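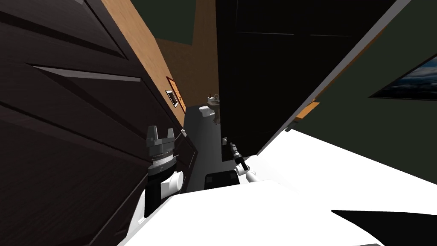
Paneled door, and the little sign with the red-orange border on the frame.

Quick one this month, dough is already rising and I have beans to deal with.

So, beans. White beans specifically, the big pot kind. I promised this back in September when the Cellier list passed 2,000 readers and half of you asked for the same thing — cheap, freezes well, no special pan. Then I forgot. Then I made it four times in a row to make up for it, and my household would like something else now please.

Soak or no soak? I soak. Overnight, a pound of beans, a big spoon of salt in the water. Yes salt. The skins come out softer and the beans taste like something all the way through. If you forgot, cover them with cold water, bring to a boil for two minutes, lid on, heat off, leave an hour. Works fine. Not quite as even.

Drain, rinse, into the heavy pot. Fresh water to come up two inches over the beans. Then:

1 onion, cut in half, skin off
4 cloves garlic, just smashed
1 carrot, in chunks
2 bay leaves
a good glug of olive oil, more than you think
a piece of parmesan rind if theres one in the freezer
salt, a teaspoon now and more later

Bring it up, skim the foam (or don't, I skim for the first few minutes and get bored). Then turn it right down. Lid a bit open. You want a lazy bubble here and there. If it's rolling around the skins split and you get paste, which is okay for soup and sad for everything else.

Start tasting at 45 minutes. Taste five beans, from different parts of the pot. One soft bean means nothing. When all five are creamy they're done, and if even one is chalky, keep going. Mine were ready at 50 last time and took twice that the time before, old bag from the back of the cupboard. Top up with hot water from the kettle if the beans start poking out.

Leave them in their liquid to cool. Important. They drink some of it back up and the broth gets thick and silky overnight. Fish out the onion and bay. 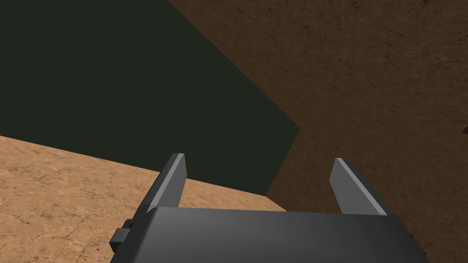 One reader wrote back after the last issue to say that baking soda is the only way to get soft beans where the tap water is hard, a quarter teaspoon in the soaking water and then a very good rinse. Tried it. Fair enough, it does speed things up, and the rinse really matters because otherwise you get a soapy taste. I'd still skip it with fresh beans. With an old bag, go ahead.

Same message asked about canned. Sure. Two cans, drained, simmer twenty minutes with the garlic and oil and a splash of stock. Different dish but a decent dinner.

What I do with the pot, in order:

First night, beans and broth in a bowl, toast underneath, more oil, black pepper, lemon. Second night, sausage browned in a skillet, a handful of kale torn up and thrown in with it, beans on top with enough broth to make it loose. Lid on till the kale gives up. After that whatever's left gets mashed with an anchovy and goes on crackers, or into the freezer.

Freezing — pack them in their liquid, leave an inch at the top of the tub. Beans frozen dry go mealy. I do two-cup tubs which is the same as a can and a bit. Thaw in the fridge overnight or just run the tub under warm water and tip the whole block into the pan.
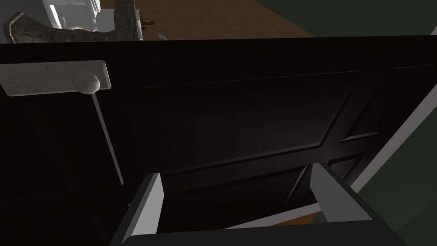
Tomatoes go in at the end, by the way, never at the start. Acid keeps the skins tough and you can be standing there all evening wondering what you did. Same for vinegar, same for the lemon. Get the beans soft first, then add what you like and give it another ten minutes to come togehter.

On herbs: rosemary is strong, one small sprig and take it out halfway. Sage I like better. A few leaves fried in oil until they crackle, over the top.

If you only have a small pot, halve it. Don't cram.

Next issue is flatbreads, the yogurt kind, done in a dry skillet. Also the pickled onions that go with them. Send me your freezer questions before then, I've got a pile already but there's room for more.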